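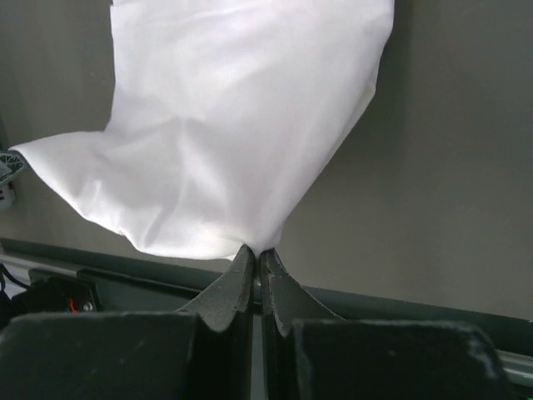 Somebody wrote in under my last update to say that the Elton crossing would never open while Riro still had soldiers on the bridge, and that I was being far too cheerful about the whole thing. Well, it has opened! Only for lorries, only in daylight and only on the Barasa side's terms, but it has opened, and I'm going to be cheerful for at least one more post before the next row starts.

If you have just joined us, the two governments stopped shooting at each other 13 days ago and have been arguing about the bridge ever since. Riro says its troops were there first and are staying until the line is properly marked. Barasa says there is nothing to mark, as the line was agreed years ago and everyone has a copy of the map. I have looked at both maps (I had them open side by side for most of a wet evening, with a pot of tea) and the difference is a strip of riverbank you could walk across in a few minutes. There is a pumping station on it, mind you, and that's what the fuss is over. Whoever holds the station can turn the water off for the farms downstream.

The deal that came out of this week's talks goes like this, as far as I can make out from the two statements, which don't quite match. Riro's soldiers move 400 metres back from the bridge. Barasa's police stay on their own bank and don't carry rifles. The pumping station is locked, and each side has a key to one of the two padlocks, so neither can get in without the other. I do like the padlocks. Lorries with food, seed and medicine can cross, and the list of what counts as medicine runs to several pages, with a very long bit about animal vaccines that somebody clearly fought hard for.

What is missing is people. You still can't walk over, or drive your own car, or catch the bus that used to run from the market square in Elton. Families who were split when the road shut are no nearer to seeing each other, and both statements put that off until "a later stage" without giving a date. The Riro statement mentions June in one paragraph and then drops it completely. I wouldn't book anything.
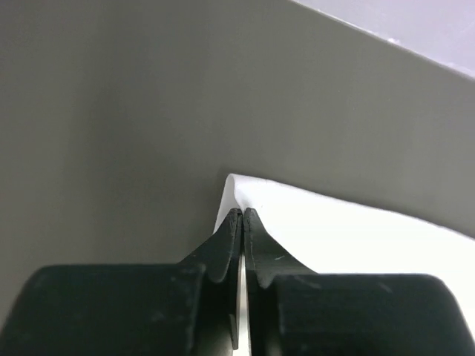
A white sheet against grey.

The transport side of it has gone to Folasix, the freight company that ran the route before the fighting, and they seem to have been as surprised as anybody. Their notice went up late last night and was changed twice before breakfast. It now says 740 tonnes of goods are waiting in the yards, mostly flour and fertiliser, and that drivers will be paid extra for the first week. No word on how much extra. Drivers from Riro will swap cabs at the bridge with drivers from Barasa, so nobody has to go through the other side's checks, and if that sounds slow, it is. It took most of the morning to get the first few lorries over, and one had to be towed off the ramp with a flat battery while both sets of officials stood watching it.

Prices are the thing I keep being asked about. Bread in Elton nearly doubled in the worst of it, and one line of lorries isn't going to bring that down by the weekend. The bakers are saying next week at the earliest, and some of them would like to see the second delivery before they change anything. Fair enough, really. They were promised flour in the last truce as well and it sat in a shed on the wrong side of the river until it was no good to anyone.

Then there are the politics at home, and this is where I start to worry a bit. In Barasa the opposition has already called the withdrawal line a gift to Riro, as the soldiers can be back on the bridge before you've boiled an egg. In Riro there was a march against the deal yesterday evening, and 600 people turned out for it according to the police, who are usually on the low side. They walked from the station to the ministry, handed in a letter and went home. No arrests, no broken windows. The letter asks for the bridge troops to stay put until prisoners are returned, and I think they have a point about the prisoners, who get one line in the Riro statement and none at all in the Barasa one.
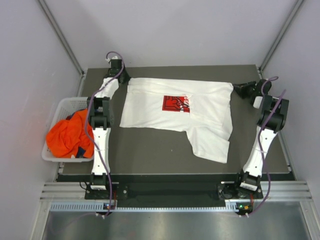
BARASA, Friday, April 26, 2024 – The government here confirmed at midday that its police had handed in their rifles at the Elton post and that the first joint check of the pumping station had gone ahead. Both padlocks were opened, the pumps were looked over, both padlocks were closed again. It was all over in less than half an hour, and the only complaint I've heard is that the gauges are labelled in the old units and the two teams wrote down different readings.

The next talks are meant to be in Riro, though there's some grumbling about that as the last two rounds were held there as well. Barasa wants to meet in Elton itself, in the school hall if need be. Prisoners are down as the second item. The first item, if you please, is who pays to mend the bridge railings.

I'll keep adding to this as things come in, and I've asked for the full text of the agreement from both sides, so if they send it I'll put the two versions up next to each other and you can see where they part company. A few of you have been asking whether the post is getting through. Letters yes, parcels no, and the letters are going the long way round by the coast road for now. If you've had one arrive this week from the other side, do leave a comment and say how long it took.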